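Gripper Comparison Project
Progress report to the Drinex fund, second period
Prepared by the Kinnear workshop team

Where we are

We're a little past the halfway point and the news is good. All three sets of fingers are built, the arm has been running since the first week of July, and we now have 2,292 logged grasp attempts to work from. The plan called for 3,000 by the end of the grant, so we're well ahead of where we hoped to be, and the data is far more interesting than we expected when we wrote the proposal!

What we've been comparing

As a reminder, the question is a simple one: how much can you gain from changing the shape of the fingers and leaving everything else alone? The arm, the controller and the wrist camera are the same for every run. Only the fingers change.

Set A is the pair that shipped with the Fleton gripper, flat pads with a thin rubber facing. Set B is our own curved design. Set C is the stepped design, with blunt tips and a staircase cut into each gripping edge so that a small item can be pinched at the end and a bigger one can settle further back. Set C was listed as a stretch goal in the proposal. We moved it up after the flat pads struggled with anything round, and we're very glad we did.

Results so far

Of the 2,292 attempts, 1,697 ended with the item lifted and held for the full five seconds. That's the total across all three sets, and the sets are far from equal. The flat pads are hard to beat on boxes, blocks and anything with two parallel sides. The curved fingers do nicely on cylinders and are disappointing on nearly everything else (we had high hopes for them, so that one stung a bit). The stepped fingers are the best all-rounders by a clear margin, and on balls they're in a class of their own.

The most useful finding came out of the failures. We had assumed most drops would happen during the lift. When we went back through the logs, the larger share happened at the moment of closing, when one finger touched slightly before the other and nudged the item away. That's a timing and alignment problem, and it shows up with every set. It also means some of what we'd been blaming on finger shape belongs to the approach move.

So we rewrote the approach. The arm now stops short of the item with the fingers open, takes one more look through the wrist camera, corrects sideways, and only then moves in to close. It adds a second or so to each cycle. We ran 30 trial grasps with the new routine on a Friday afternoon and liked what we saw enough to make it standard from here on. We'll repeat a share of the earlier runs the same way to keep the comparison fair.

Harder items

The first half of the work used loose items on a bare surface. We've now begun the harder group, where the item sits in something that holds on to it: soft cups, clips and rubbery holders. Pulling a ball out of a snug holder asks for a firm grip on whatever part is exposed, and the fingers have to get in without catching the holder as well. We're starting with Set C here and will bring the other two in afterward.

Problems and changes

The Itia controller dropped its connection several times in the first two weeks. A new cable and a firmware update cured it, and we threw out the affected runs. Glare on shiny items still confuses the wrist camera now and then, so we're trying a diffuser on the lamp and a shorter exposure.

Spending is on track. We moved a small amount from travel to materials to pay for extra finger blanks, as agreed by email.

Next period

We'll finish the holder tests with all three sets, rerun the early batches with the new approach, and write up the build notes so other workshops can make the stepped fingers themselves. If time allows, we'd love to try a softer facing on the steps. The finger drawings and the full log will come with the final report. 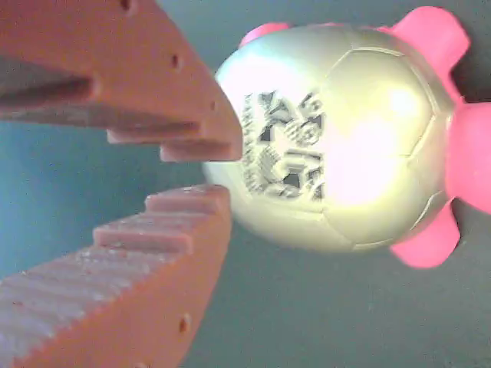
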